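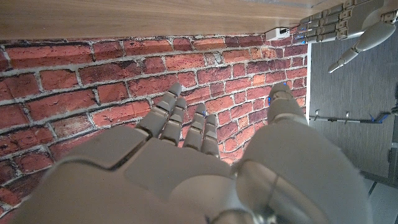 KOLLHAM, June

A brick wall behind a worktable makes the whole corner feel like a real workshop, and you can have one by suppertime without mixing a drop of mortar! I'd wanted one for ages. Real brick was out of the question, so I went with a brick-pattern covering, and I love it so much that I keep finding excuses to sit over there.

I picked a pattern with plenty of variety in it: reds, terracotta, a bit of dusky orange, some darker weathered bricks, pale mortar lines. That mix matters more than anything else you'll choose. A sheet where every brick is the same red looks like gift wrap from across the room (I tried a sample, and it went straight back to MacKinnon).

What you need

Brick-pattern covering, enough for the width of your table plus a little
A long straightedge and a pencil
A sharp knife with spare blades
A soft brush or a folded towel for smoothing
Removable mounting strips, or paste if you're sure
Gray cloth tape, the narrow kind
A helper for the first hour

Step 1. Measure from the table up

Put the table where it's going to live and measure from there. The part of the wall you'll see most is the strip just over the back edge of the tabletop, so that's where the pattern has to look right. My run is 100 inches. Mark a level line with the pencil, a hand's width below the height of the tabletop, and start the bottom of the sheet there.

Step 2. Hang it along a mortar line

Pull the table out again. Choose one long mortar line near the middle of the sheet and keep checking it with the straightedge as you go. Don't trust the cut edge of the roll! Mine wandered, and if I'd followed it the courses would have been heading for the ceiling by the far end. Have your helper hold the loose end up while you smooth from the center outward, first one way and then the other.

If you have a corner to get around, let the sheet go around it in an easy curve. Creasing it hard into the corner leaves a white line down the bricks, and there's no fixing that afterward.

Step 3. Bring the table back and tape your work area

Now the fun part. Slide the table up to the bricks and lay out a big rectangle on the top with narrow strips of gray tape. I like one line running parallel to the back edge, and everything else follows from it. On a warm wood-grain top the gray is easy to see and doesn't shout. Park the power strip at a back corner by the wall, outside the tape, and run its cable off the side. 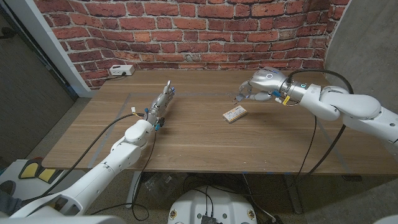
Step 4. Close up the seam

Get your eye down to table height and look along the place where the bricks meet the wood. You want the tabletop just kissing the covering all the way along. Push too hard and the sheet buckles; leave a gap and every pencil you own will vanish into it. Nudge one end of the table, go look, nudge the other. I spent longer on this than on the hanging and I'd do it again, it makes such a difference!

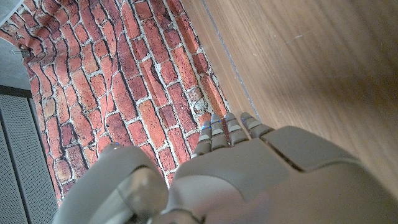

Can I wipe the covering down once it's up?

A barely damp cloth is fine on most vinyl coverings. Go along the courses and skip the cut edges, where water can creep in behind. Plain paper ones should only be dusted.

Step 5. Leave it alone, then trim

Give it 90 minutes before you touch the edges. Then fit a fresh blade and trim the ends in one long stroke, following the mortar where you can. Small ripples near the top often relax overnight. A stubborn one can be coaxed flat with a hair dryer on low and the folded towel.
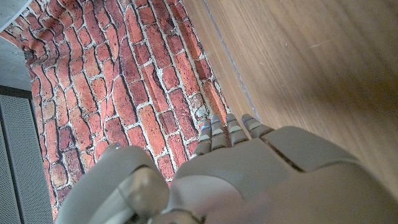

Wilma Cruickshank wrote in to say that she did the whole thing in a rented room using only removable strips, and that she'd put them closer together next time, especially along the bottom, where her elbows kept catching the sheet. She also ran the tape lines first and hung the bricks second, and had to redo the tape.

Good tip about the bottom edge, and I've since added three more strips to mine. Leftover covering is great for lining a shelf, so hang on to every piece bigger than your hand.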